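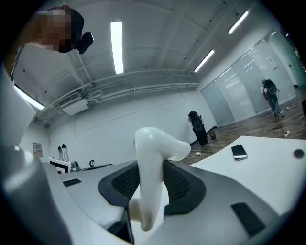

Perkel workshop room reopens after ceiling and lighting works

The upstairs workshop room at the Perkel centre has reopened to users following a programme of works to its lighting, ventilation and pipework. Bookings were resumed on 20 June 2026.

The room is lit by fluorescent tube fittings fixed to the white ceiling, with the pipes and conduits left exposed so that they can be reached for inspection. A ceiling-mounted air conditioning unit hangs below the pipe runs. The walls have been repainted in plain white, and the electrical panel remains in its former position on the wall, at about chest height. Users are asked to leave the area in front of it clear at all times.

The contract was carried out by Balaskas, which also completed the ground floor corridor last November. Gerrit Visser, head of premises, said the room had been closed for longer than first planned after a section of old conduit was found to need replacement.

"We took the view that the work should be done in one closure," Mr Visser said. "The ceiling was left open by design. Our maintenance staff can now get to every joint without taking down panels."

The room may be used by no more than 15 people at one time. The air conditioning is controlled from the premises office and should not be adjusted by room users. Requests for a change of temperature may be made at the front desk.

Keabetswe Hendricks, who manages bookings, confirmed that groups holding a reservation before the closure have been offered first choice of dates. The hire charge is unchanged for existing users. New users will be asked to pay a deposit of 500, returned after the room has been checked at the end of the hire.

A second stage of works, covering the store and the rear staircase, will be put out to tender in November. Dineo Cele has been appointed to oversee it on behalf of the centre. Enquiries about access during that period should be addressed to the premises office.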